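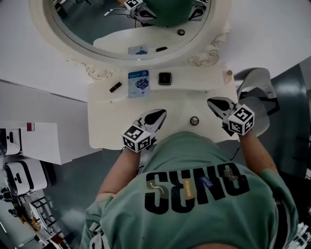
Minutes, hand-held gripper group
Saturday, January 14, 2023

Demo count
We now have 2,609 demos from people using the hand-held grippers, 104 of them at the vanity table. The vanity set is small, but everyone wants more of it! Lipstick, compact, caps: little things that roll or slide, with a mirror right behind them.

Mirror result
This took up most of the meeting, and happily so. Yang had been losing track of which marker cube was real and which was the reflection. Loltix added a check that throws out any cube pose landing behind the glass. On 100 held-back vanity clips the swaps went from 17 to two. Really exciting for such a short piece of code. The two that are left both have a gripper very close to the glass.

Question from the floor: why not just cover the mirror? Agreed to leave it. Homes have mirrors, and we'd like Wamby to cope with them.

Two-hand timing
Left and right streams still drift apart on long takes. The December fix helped on short ones. Irkau site will try a clap of both grippers at the start and end of each take. Lovely simple idea, costs us nothing.

Actions
Irkau: record 200 more vanity takes, both hands, with the chair moved between sets.
Loltix check to be merged into Yang before the next training run.
Rerun Wamby with and without the mirror clips and bring both curves.

Next meeting: same room, same time, bring snacks again please.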